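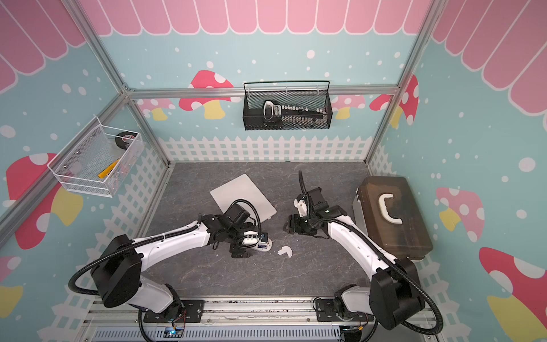 Baskets on the rail and the wall, mushrooms behind, marble pattern underfoot.

The Tidy Desk, Reconsidered
By Rocío Betancur
07/09/2024

I have been sent a lot of advice about desks this year. Most of it comes down to buying a box. The people at Josari, who sell wall baskets and will tell you so within a minute of meeting you, believe that a work surface should hold only what you are using and that everything else should hang. Their brochure runs to 7 pages and uses the word "calm" on every one of them.

I am suspicious of calm. My own desk has a mug of dead pens on it and I have met every deadline but one.

Still, the hanging basket deserves a fair hearing. Take the white wire one on the left wall, with a roll of black electrical tape and a yellow utility knife in it. You can see both through the mesh. A drawer would have swallowed that knife by November, and you would have bought another. Wire has one real advantage over any solid bin, and the sellers hardly mention it, preferring to talk about airflow. What does tape want with airflow?

The black basket on the back rail makes a weaker case. Long things don't sit well in baskets. They lie across the bottom and everything smaller slides under them, so you end up lifting the lot out to get at one piece. I put this to Josari and was told there is a deeper model.

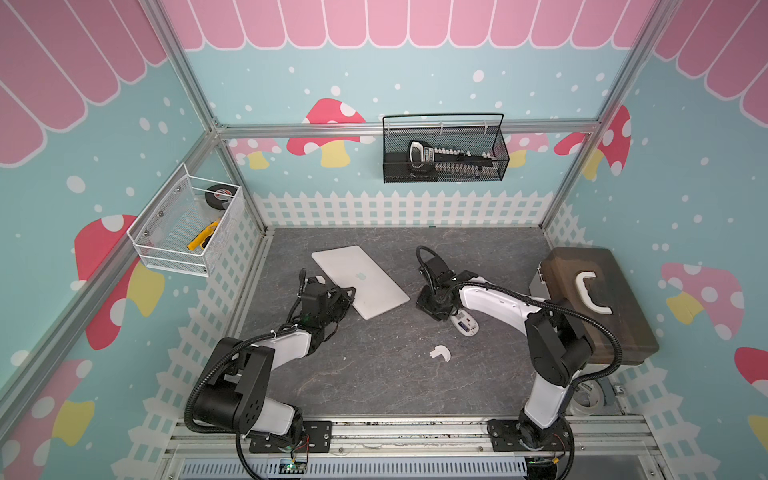

The trouble with mushrooms

Then there are the walls. Printed panels are having a moment, and the pattern here is a full helping: pink scalloped awning, pale blue with white dots, picket fence, red and pink mushrooms with spots. Burkthorpe, the shop where I first went looking for this sort of thing, files it under "cheerful." I would file it under "busy," and I say that as someone who owns a mushroom teapot.

The theory is that a bright wall makes you keep the surface clear, so that the two don't fight. I don't believe a word of it. People who are going to leave things out will leave them out in front of a mushroom. What a busy wall does do is hide the baskets a little, and that may be worth something if wire mesh depresses you.

I'll give the gray marble pattern more credit. Dark surfaces have a bad name for showing dust, and they've earned it, but a white mouse on dark gray is a mouse you can find. 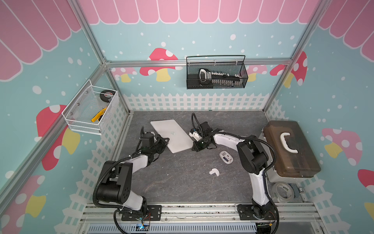
Small pieces are another matter. Every desk I know breeds little curved bits of white plastic that belong to something, and no system has an answer for them. A translucent box with a handle on the lid is the usual suggestion. Sadeghi, whose storage catalog I have read further into than I meant to, would have you label it by category. Fine, but what category? Mine would say "bits," and in a year it would be full.

My rule, if you want one, is to allow a single box and no second. A closed laptop can go anywhere flat. Tape and blades go up on the wall where you can see them. Cables I have given up on.
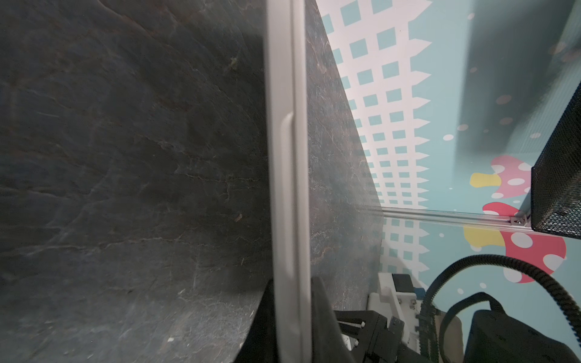
As for the surface itself, look at it up close before you pay for it. A stone pattern is forgiving of fine scratches, much more so than plain black, which I learned by ruining a plain black one. Visthorpe charges extra for a finish it describes as "living." Mine has lived plenty without the surcharge.

I did try the hanging system at home. The basket is still up, and the knife is in it. The mug of pens has not moved.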